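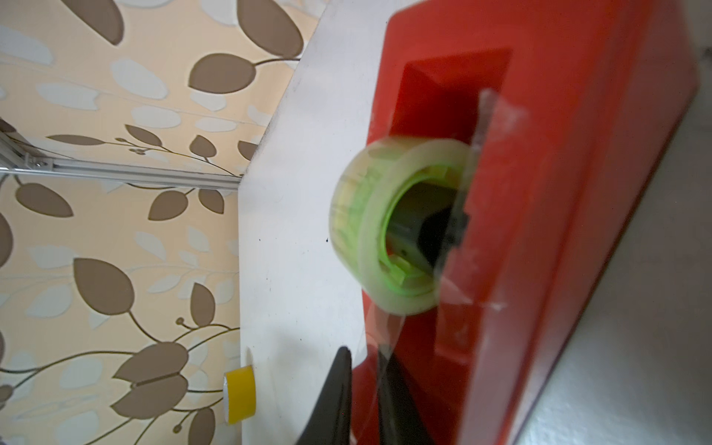 Nulta 4: wrist-camera perception and grasp planning

Sold and supported by Nirkamano, Vornoddale
License: $2,000 per robot, one payment, version 4 updates included
Status: in stock (download and license key)

We sell software for small robot arms, and we try to sell it without the adjectives. Nulta came to us with a brochure that said "any object, any surface, first time." We have left the brochure off this page. What follows is what we found when we installed it, plus the settings we ended up with.

What it is

Nulta takes the color stream from a camera at the wrist, finds the thing you want picked up, proposes grasps, ranks them, and hands a path to your arm's controller. It also watches the stream while the gripper closes and can stop the move if the object isn't where it was a moment ago. You can run the parts separately. If you already have a planner you trust, keep it and use only the perception side. Several of our customers do that and we think they're right to.

It does not replace your controller, your safety stop or your calibration. It has no opinion about force unless you feed it force readings.

What the vendor claims, and what we saw

"Handles transparent and reflective materials." Partly. A clear tape strip hanging across a glossy red dispenser is a fair test, and a nasty one. The film takes on the color of whatever is behind it, the creases shine, and the reflections move when the wrist moves. Nulta found the dispenser body reliably. The film it found when the camera came in at a slant and caught a highlight. From straight above it mostly reported no film at all, with a confidence score we'd call cheerful. If your job is to grab the loose end of clear tape, plan on at least two views before you commit, and turn on the setting called Require Agreement.

"Sees past its own gripper." Yes, with a caveat. Version 4 masks out the fingers using a model of your gripper, and the mask is good if the model is good. A dark finger overlapping a clear strip leaves an awkward edge, and a sloppy mask will eat the part of the strip you care about. Marietjie Ngubane in our workshop spent most of an afternoon on the mask file for a gripper with tapered fingers. Her notes come with the download. Read them before you call us.

"No training required." This is true of boxes, cups and the sort of thing that turns up in brochures. For anything you'd pay to automate, you will want your own recordings. We used 1,792 recorded grasps to tune the ranking model for tape, dispensers and other desk supplies. The untuned model wasn't useless, but it preferred the widest flat face of an object every time, including faces too wide for the fingers to close on. It ranked those first anyway and left the path planner to reject them.

"Real-time tracking." The tracker keeps up while the arm moves slowly. Speed up and near objects smear, and the tracker starts to follow the smear. There is a blur check that drops bad frames. It ships turned off. We can't think of a good reason for that and the vendor didn't offer one.

"Understands scenes." We don't know what this means and would not pay for it.

What's in the download

Perception module, with the finger-mask editor
Grasp proposer and ranker
Path planner, with connectors for the common arm controllers
Recorder and replay tool
The Van der Merwe calibration add-on (see below)
Marietjie's mask notes and our settings file for small stationery
Manual, 176 pages, with an index that was clearly made by a machine

The replay tool

If we were buying only one piece, this would be it. Replay lets you take a recorded attempt, change a setting, and see what the software would have decided at each step. You can scrub to the moment the ranking flipped and read the scores. When something goes wrong at the gripper, you find out whether it was perception, ranking or planning, and you find out at your desk.

It has limits. Replay only knows what the camera recorded, so once the new decision moves the arm somewhere else, the pictures no longer match. Nulta carries on past that point without complaint and shows you a tidy result. Treat everything after the first changed decision as a guess. We asked for a warning line on the timeline. We were told it was a good idea, in March, and we are still waiting.

Backgrounds

The segmentation is sensitive to busy backgrounds. Patterned wallpaper with big leaves will draw candidate objects out of thin air, since a leaf has a closed outline and a solid color, and to the proposer that's a promising shape. A plain white panel behind the work calms it down a good deal. You can also draw a work zone in the settings and tell Nulta to ignore everything outside it. Do both if you can. The zone is fixed to the robot base, so it holds when the wrist tilts, and this part works exactly as described.

Thin metal rails and brackets give trouble of another kind. They get detected properly and then added to the collision map far fatter than they are, and the planner refuses to go near them. Lower the padding for fixed structures a little at a time. Do not set it to zero. The manual suggests zero on one page and warns against it on another.

The calibration add-on

Van der Merwe is a separate product that Nulta bundles with version 4. It works out where the camera sits in relation to the gripper, using a printed target and a short series of poses. It's the least exciting item on this page and it made more difference to our results than the tuned ranking model did. Run it after every time you loosen the camera mount. Run it after a hard bump too.

One complaint: it reports success in green text even when the poses were too similar to be of any use. Look at the residual figure underneath. If you don't know what a good figure is for your arm, run it several times from scratch and see whether the answers agree with each other.

Settings we changed from the defaults

Blur check: on
Require Agreement: on for clear or shiny parts, off for the rest
Finger mask margin: smallest value that still hides the fingers
Preferred face: narrowest graspable
Retry on failed grasp: one, then stop and ask
Auto-accept new objects: off
Cloud upload of failed attempts: off (it ships on; check this before you do anything else)

About the retry setting. The default is unlimited. An arm that keeps trying to pinch a strip of tape it can't see properly will eventually pull something over, and the log will list every attempt as "recoverable."

Who should buy it

People with a fixed bench, a modest range of objects, and someone on staff who doesn't mind reading logs. It suits research groups and small packing setups, and it suits anyone who has been writing their own grasp ranking and is tired of it.

Who should wait

If your parts are mainly clear film, wait for the next version or talk to us about adding a depth sensor, which Nulta accepts but handles without much grace. If you need guaranteed cycle times, look elsewhere. The planner is usually quick, then now and then it thinks for a long while about an easy move, and we haven't found the pattern.

Also wait if you were planning to skip recording your own attempts. You'll be disappointed, and you'll be disappointed at full price.

Questions we get

Does it work with two arms? Two licenses, two instances, and they don't share a collision map. So, no.

Can it tell whether the grasp held? It can tell whether the object moved with the fingers in the camera view. A roll that turns on its hub while the dispenser stays put confuses this check, so for rolls use a gripper width reading as well.

Will it run without an internet connection? Yes, once the key has been activated. Updates can be installed from a file.

Can I see the scores behind a decision? Yes. They're in the replay tool and in a plain text log. The scores from different modules aren't on the same scale, so please don't average them. We've seen it done.

Is there a trial? Thirty days from us, all modules. The vendor's own trial leaves out replay, and without replay you can't judge the rest.

Support and returns

Support is by email from our workshop in Vornoddale. Effie Dalgleish answers most of it. Send the recording, the settings file and the calibration report together. A message that says "it missed" with nothing attached will get a polite reply asking for all three.

If Nulta doesn't do the job you described to us before buying, tell us within the trial period and we cancel the order. After that the license is yours, and it can be moved to a different robot once a year by writing to the same address.

To order, use the form below and give the arm model, gripper model and camera. Under "objects," please list the worst one you have.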